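Open Day at the Wolthorpe Bunker

I have a weakness for holes in the ground with a ticket desk. My family accepts this the way other families accept golf. So when the people who look after the wartime command bunker at Wolthorpe announced their January open day, I was in the parking lot before 9 a.m. with a thermos, behind a man who had brought a better thermos.

Wolthorpe was built to run the air defense of a stretch of coast that, as far as I can establish, hardly anyone ever tried to attack. It had a plotting room, a telephone exchange, a generator that could be heard in the next village, and bunks for 80 people who worked in three shifts and slept in the sheets the last shift had just left. There are 53 steps down. The leaflet mentions this twice, once in red.
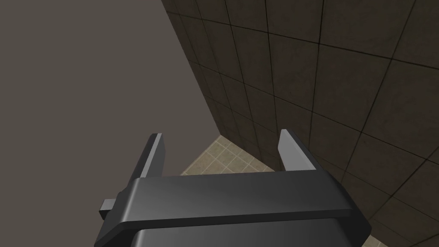
The plotting room comes first on the tour, and it is worth the steps. The big table is a rebuild, made from a single surviving photograph and the memories of two women who had pushed counters across the original. They disagreed about which end was north. The trust went with the one who wrote back first, and the guide tells you so with a straight face. I liked him for that. I've been on tours where every button on every uniform was "exactly as it was on the night," and after an hour of it you start to hope for a small flood.

He was less good on the guns. According to him the battery on the ridge at Berumcombe fired 100 rounds in a single night in 1941 and brought down two bombers. A gentleman near the back, wearing a great many enamel pins, said it was 40 rounds and a barn. Both of them had read the same war diary. It was the best ten minutes of the day, and I noticed that the children, who had been lying on the floor, sat up for it. 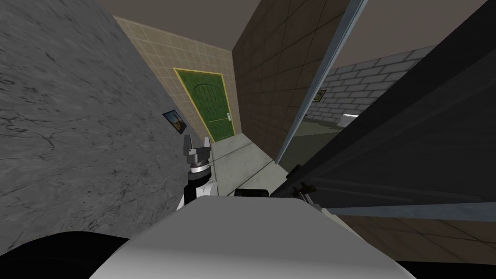 Berumcombe itself gets only one panel, which seems hard on the men who spent four winters up there in a canvas hut. They were mostly clerks and farmhands, and their complaints have lasted better than their guns: socks, mostly, and the bread. One wrote home that he had been issued a left boot and "a second left boot for the other foot." Few of them ever saw the inside of a place like Wolthorpe, and I imagine they pictured it as a palace. My own idea of a palace runs to more than a narrow corridor with one small framed picture on the wall and a green door at the end of it. But I've never spent February in a canvas hut, so I should probably keep quiet.

The telephone exchange was shut for repairs, with a sign apologizing in two typefaces. You can look through a hatch and see part of a switchboard. People lined up to do it, and so did I.

Upstairs there was a room of stalls. I bought a reprint of a 1942 air raid warden's handbook, which spends four pages on how to fill a bucket and one paragraph on poison gas. The next stall had ration cookies made to an original recipe. They were free, and by noon there were still plenty left.
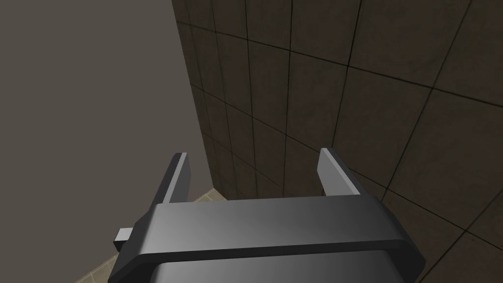 Visit report by the editor, Sodstead Local History Newsletter

After lunch came the talk, "The Tóth Letters," which was the reason I'd told everyone I was going. The letters came from a trunk bought at a house sale, and were written by a Hungarian refugee who was interned as an enemy alien, released, and then employed at Wolthorpe to translate intercepted messages. The same office that had locked him up signed his pass. He kept both pieces of paper in one envelope and never wrote a word of comment on them, at least none that survives.

What he did write about was food, his landlady's piano, and the difficulty of buying a decent pencil. The speaker read nine letters aloud and let them alone. In one he describes coming up the steps at dawn after a night shift and finding a cow looking down at him. He said good morning to it in Hungarian and then worried for a week that somebody had heard.

A woman in front of me asked whether he ever went home. He visited once, in the sixties, and came back early. The speaker didn't know why and didn't guess. I wrote that down, along with the name of the archive where the rest of the letters will go when they've been cataloged, which may take some time as the cataloging is done on alternate afternoons.

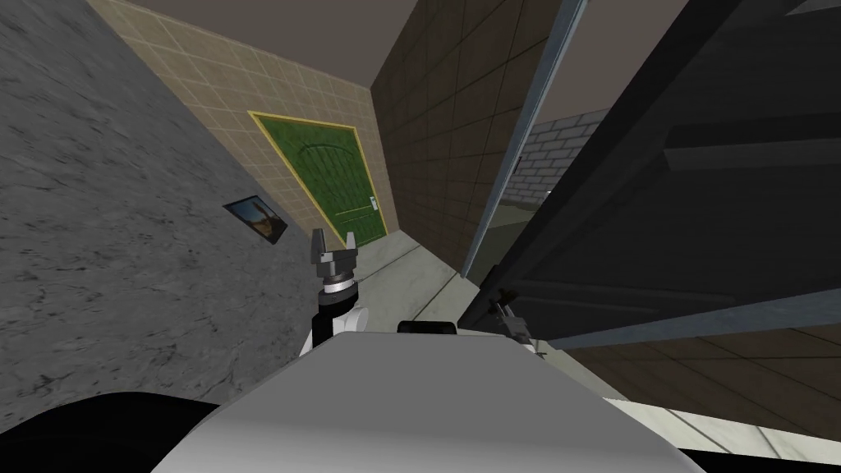
GETTING THERE AND PRACTICAL STUFF

The bus from Sodstead stops at the end of the lane and leaves you a fifteen-minute walk, uphill, with no sidewalk. Parking is free but muddy. Wear a sweater even in summer, because the bunker stays at the temperature of a church. Dogs are allowed upstairs only. There's no elevator, though the plotting room can be seen on a screen next to the ticket desk, with the guide's voice piped up, barn argument included.

The gift shop takes cards. The tea urn takes coins.

They open again at Easter, by which time the exchange should be working and somebody may have been up to Berumcombe to look for the barn.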